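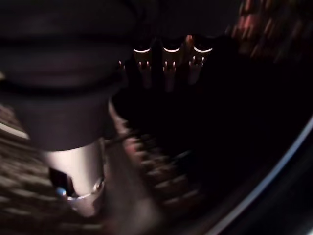

Notes on the laundry set we are collecting for the manipulation policy. Mostly for people who asked why the last release was so small. 2021-01-09

Target is 500 accepted demonstrations of one task family: basket, garments, front loader. Teleoperated, two arms. We have a lot more recorded than that. Accepted is the number that matters.

Accepted means: all streams present, timestamps monotonic, task label matches what the arms did, no operator takeover in the middle. A failed grasp followed by a recovery is accepted. A failed grasp followed by the operator giving up is kept too, in a separate split.

Wrist views first. Fast transits smear badly in low light. For a while we dropped any episode with too many blurred wrist images. Bad idea. The filter was removing the quick, confident operators and keeping the slow ones, so the policy learned to creep.

Current rule: blur is never a reason to reject. We store a sharpness score per image and let the training code decide what to do with it. Default is nothing.

Exposure is a different matter. Auto exposure on the wrist hunts whenever the arm goes from open room to shadow. We lock it per session now. Dark parts stay dark. At least they are dark the same way in every episode of that session.

Basket handling is the part I underestimated. With one gripper it is a pick. With two it is a closed chain, and any disagreement between the arms goes straight into the rim. Wicker flexes, which forgives some of it. A rigid tub does not.

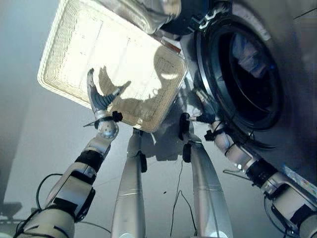 The head view loses a lot once the basket is up. Large flat object, close to the lens, and whatever is behind it is gone. Operators cope by remembering where the door was. The policy has no such memory past its history window, so we lengthened the window from 4 steps to 12. Lift-and-tilt success in the offline check got better. Everything else stayed flat.

Related: do not let operators watch a room view during collection. They will use it, and the demonstrations will contain decisions the robot has no input for. We had 39 episodes like that from October. All relabeled as not for training.

Fabric is worse than the basket for labels. A garment lying over a rim is in the basket for one annotator and out of it for another. We stopped asking. The label now records the last gripper contact and the final image, and the in/out call is made by a rule at load time. You can change the rule without touching the data.

Segment boundaries: approach, grasp, lift, tilt, release, retreat. Operators mark them with a foot pedal. Pedal presses lag the motion, and the lag differs by person. We snap each press to the nearest change in gripper state - good enough for grasp and release, useless for tilt.

Tilt boundaries are still done by hand in the Hilo viewer. If anyone has a cheap method that works from joint torque alone I would like to see it. The signal on our arms is mostly cable drag and friction.

Storage format is the Erkmont layout, one directory per episode, video and joint state kept separate. Someone will ask why not a single file. We tried it. One corrupt write and the episode is lost. With separate streams you can often save the joint data.

Baseline numbers will come from the Brandes checkpoint, untouched, then fine-tuned on the accepted split only. I will post both, including the runs where fine-tuning makes it worse on other tasks.

Release will go under the Aretti name, same license as last time. Gave-up episodes included, flagged in the index. Please read the flag before you train on everything in the folder.

Next block is the same task with the start pose shifted and the basket placed by someone other than the operator. Operators put it where it is easy to reach. That bias is in every episode so far.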